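Mirwood Documentary Fund
Interim progress report: Sisen, feature documentary, post-production stage
Submitted by Mahnaz Ahmadpour, producer, Rezaei Films
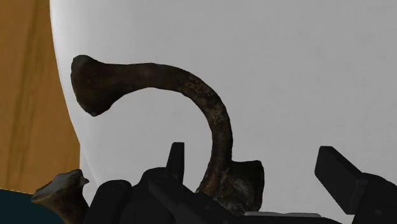
Fig. 1. Rendered view: curved, dark brown object with a pitted surface.

1. Period covered

This report covers the work done between the release of the second installment and the end of August. It follows the section order of the grant agreement. Costs are given in dollars and match the ledger sent separately to the fund's finance office.

2. Status of the edit

The assembly was locked at the start of the period. The first rough cut was completed on schedule and screened internally. The running time was longer than the contract allows, and most of the excess was in the second half, where the interviews with the former governor of the province overlap with the archive material on the same events.

The editor has since rebuilt that half around the interviews and uses the archive only where the speaker refers to a specific session or vote. Two interview days that had been cut together as one conversation are now separate again. The subject's account of his resignation differs between the two days, and the director wants both versions to stand without comment from the narrator.

The current cut is close to the contracted length. The opening is still open. One version begins with the governor's arrival at the interview room, the other with the 8 mm footage of the river crossing. A decision is needed before the sound editor starts.

3. Archive and rights

Clearance is the main source of delay. The television material has been licensed for festival, theatrical and on-demand use in all territories. The newsreel material has been licensed for festivals only, and the holder has asked for a separate quote for on-demand. We have requested it in writing and sent one reminder.

The home movies supplied by the governor's family are covered by a signed release. The release did not mention trailers or publicity. A short addendum has been drafted and is with the family's lawyer.

One piece of choral music heard behind the parade footage could not be traced to a publisher. It has been removed from the cut and the passage now runs with location sound only.

4. Translation and subtitles

The full transcript has been translated and checked against the recordings by a second reader. The check found errors in place names and in the titles of several government offices, and these have been corrected in the master list. Subtitles for the rough cut were made from the corrected text. Final timing will wait for picture lock.

The director's questions were recorded in a different language from the answers, through an interpreter in the room. In the current cut the interpreter is heard briefly at the start of each interview and then removed. Test viewers understood the arrangement without an explanatory title, so the title has been dropped.

5. Picture and sound finishing

The color house has received test reels from both cameras. The second camera shows a green cast in the interview footage, which the colorist reports can be corrected in the standard session time. The archive transfers vary in frame rate, and conversion tests are under way.

Dialogue on the first interview day has a low hum from the building's ventilation. A cleaned sample was approved by the director. Narration will be recorded in Hitville once the script is final. The studio is on hold for two sessions.

6. Budget

Spending is within the approved total. One line is over: archive research exceeded its allocation by $3,000, due to extra viewing fees and a repeat transfer of a damaged reel. We propose to cover this from the travel line, where the pickup shoot was canceled. The transfer between lines is below the level that requires an amended budget, but we ask for confirmation by email for the audit file.

No other line is expected to change before delivery.

7. Distribution

Talks with the on-demand platform continue on the basis of the draft term sheet. The platform has asked for a shorter holdback after the theatrical release than the one in our agreement with the fund. We have not agreed to this and will not do so without the fund's consent. A festival submission was made with the rough cut, marked as work in progress.

8. Work remaining

Decision on the opening
Picture lock
Newsreel license for on-demand use
Signed addendum to the family release
Narration recording
Color grade and final mix
Subtitle timing and delivery of masters

9. Requests to the fund

We request written confirmation of the budget transfer described in section 6, and the fund's position on the holdback period described in section 7. A viewing link to the current cut, with its password, will be sent to the project officer under separate cover. The link closes at 6 p.m. on the last day of the review period and can be renewed on request.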